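3.2 Storage units and tool placement

The second part of the study looked at how small hand tools are kept between uses, and whether the form of the container affects how quickly a missing tool is noticed. Earlier work by Raudsepp on wall racks and pegboards had found that people spot a gap on a board almost at once, while drawers hide it until the tool is needed. Portable boxes were left out of that work. They are the most common form of home storage in our sample, and we wanted figures for them.

Households were recruited in Laur and Hirkmont. Of the 474 that returned the first questionnaire, 414 kept at least one portable box and completed the full inventory. The rest used drawers, shelves or a shared shed and are treated in Section 3.4. Boxes were sorted by how they open. A lift-lid box has one deep space under a single cover, sometimes with a loose tray. A fold-flat box is hinged down the middle and opens into two shallow halves, so that everything in it can be viewed from above. Soft bags and rolls were coded separately and are not discussed further.

For each box we recorded the tools present, the half or layer in which each one lay, and the direction of its handle. Direction was coded relative to a person standing at the front edge of the table, as near, far or across. Kulkarni and Raudsepp coded all boxes independently and settled differences by discussion. Most differences concerned pliers - a pair lying with the handles spread was often read as across by one coder and as far by the other. The rule was changed in April so that the jaws alone set the direction, and the boxes already coded were checked again under the new rule.

Two points about the coding matter for the results. First, molded recesses were ignored. Many owners put tools wherever they fit, and a recess shaped for one tool often held a different one. Second, a tool was assigned to a half only when the box was open and lying flat. Tools that slid across the hinge when the box was opened were noted as displaced and kept out of the direction counts.

Figure 2 shows a box of the fold-flat type in the open position used for coding. The pliers and one of the two screwdrivers in its left half both point toward the near edge, and both would be entered as near under the revised rule.

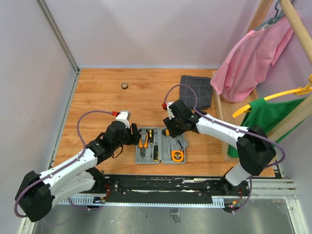

Figure 2. Fold-flat toolbox, opened on a tabletop, with pliers and two screwdrivers in the left half.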